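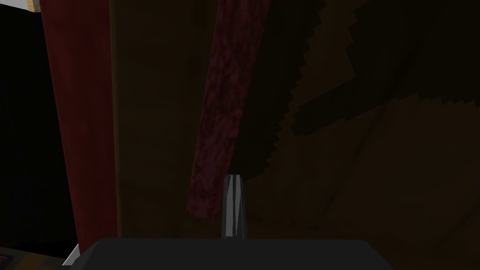 Dark brown wood, close up, low light.

grolorberg-furniture-listings

README, last touched in March

What this is

Listings for secondhand wooden furniture, typed up from shop ledgers and window cards in Grolorberg, Utport and Sokport. 3,182 rows, one row per listing. Tables mostly, then chairs, then a long tail of cabinets, benches, washstands and things the shops called "piece".

Started as a price list for my own use. I was trying to work out what a fair price was for a drop-leaf table and kept getting different answers in different towns. Grew from there. Savita Chaudhary did the Utport half and most of the cleanup, and the color column is her idea.

Files

listings.csv – the main thing
shops.csv – shop code, town, years open if we know them
spelling.txt – every odd spelling we merged and what we merged it into

CSV is UTF-8, comma separated, quotes around anything with a comma in it. If your spreadsheet eats the leading zeros in the id column, import it as text.

Columns in listings.csv

There are 13.

id – ours, not the shop's
town – Grolorberg, Utport or Sokport
shop – code, look it up in shops.csv
month – month listed, blank if the card had no date
title – what the card said, word for word
type – our grouping (table, chair, cabinet, bench, other)
wood – as written by the shop, see below, please do see below
color – light, medium, dark, painted, unknown
price – asking price, whole numbers
width – in inches, blank a lot
condition – good, fair, poor, blank
sold – yes, no, blank
notes – anything scribbled in the margin

About the wood column

Do not trust it for species. The shops wrote what they thought or what would sell. "Walnut" in Sokport covers nearly anything brown. Gautier's shop in Grolorberg wrote "oak" on everything for a stretch and then stopped writing wood at all. We did not correct any of it. The only changes were spelling (mahogony, mahoganny, mohagany all go to mahogany) and all of those are in spelling.txt.

If you need real species, this is the wrong dataset. What the column is good for is how people described furniture when they wanted to sell it.

About the color column

Color is ours, read from the card text and margin notes. Somebody writes "very dark, would lighten with stripping" and it goes in as dark. "Honey" is light. "Tobacco" is dark. "Warm" on its own is unknown, we argued about this one and Savita won.

Dark pieces get priced lower than light ones in Utport and it goes the other way in Grolorberg. Don't know why. Could be stock, could be two shops with strong opinions. Wouldn't build anything on it without checking shop by shop first.

Prices

Asking prices, not what was paid. Gautier's cards often have a second number in pencil, which is probably what he'd take, and those are in notes as "pencil: " and then the number. Not every card. Didn't make a column for it, the other shops don't do it and it would be mostly empty.

Sets are a headache. Four chairs sold as a set is one row with the set price, and the word "set" is in the title if the shop bothered. If you are averaging chair prices, filter those out or you'll get silly numbers. I got silly numbers.

No adjustment for inflation. Month has no year attached, the cards almost never had one, so you couldn't do it properly anyway.

How it was typed

By hand, from the ledgers where a shop kept one and from the cards where it didn't. One person typed, the other read back a handful of pages from each batch. Not double entry. There will be errors, mostly in width I'd guess – handwritten 1s and 7s were awful in the Sokport ledger, which also got damp at some point and has brown rings over parts of the numbers. Where we couldn't read a thing it's blank. No guessing.

Work was done evenings, after 7 pm mostly, and you can probaly tell which rows were typed late.

Duplicates

81 listings look like the same piece turning up at another shop. Same title, same width, close price, different town. Left in on purpose, since a relisting is still a listing. Notes says "dup?" on both rows. Drop one of each if you're counting objects instead of cards.

Known problems

Width is sometimes length. Cards for benches are the worst.

"Sold" is only reliable for shops that kept a ledger. For the others, blank means we don't know. It does not mean unsold.

Type "other" is too big. Wanted to split out washstands and never did.

A few titles have shop jokes in them ("bring 2 strong sons"). Left as is. If you are parsing numbers out of titles, watch for this.

Two Utport shops had the same name, one after the other in the same building. They have separate codes but some early rows may be under the wrong one. Savita has a list of suspects, will add it when it's typed.

What we took out

Buyer names, phone numbers, delivery addresses. Some ledgers had all of that right next to the price. Also a few margin comments on customers that weren't kind. Shopkeepers' own names stay only where they are the shop name and the shop said fine.

If you find a person in the notes column who shouldn't be there, tell us and the row gets fixed the same week.

Using it

Free to use, change and share, for anything. Say where it came from. A line like "Grolorberg furniture listings, typed by S. Chaudhary and others" is plenty. Shops would rather not be ranked against each other in public, so please use the codes and not the names if you publish a comparision.

Changes

Latest – merged more mahogany spellings, fixed the months that had come in as numbers, moved pencil prices into notes

Before that – added the Sokport ledger, color column filled for all towns

First – Grolorberg and Utport only, no color

To do

Washstands
Utport suspect list
Second read of Sokport widths, with a better lamp
Ask Gautier what "piece, usual" means

Corrections welcome. Send the id and what it should say, and the page if you have access to the ledgers. Replies can be slow in spring.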